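Course Food and Travel Writing, handout 4
Street food: how to write about a night market
Updated 7/28/23

In this session we look at the short market report. Please read it before class and bring your own draft, maximum two pages.

The market of Asutdale is our case for the whole term. It opens in February and it has over 30 stalls, most of them run by families. Many students begin their text with the history of the market. I advise to begin with one stall and one dish. For example, the flat bread with leek from the stall Fera: who bakes it, what does it cost, how long must you wait in the line?

Write down prices at the stall itself. If you write them at home in the evening, you will mix them up, and a reader who pays more than you promised will not trust the rest.

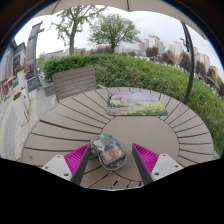 Ans Van Acker objected in the last session that prices become old very fast, and that she prefers to write only "cheap" or "not cheap." I understand the point, but cheap for whom? A student and a family of four do not have the same evening budget. Give the price and the month of your visit.

Words to use with care: authentic, hidden, local, must-try. In the Vanhove text (reader, chapter 2) you find "authentic" in almost every paragraph. Underline it each time and try to put there a taste, a smell or an ingredient.

For next time: rewrite your first paragraph without adjectives. Send it to me before class, with the name of the stall in the title.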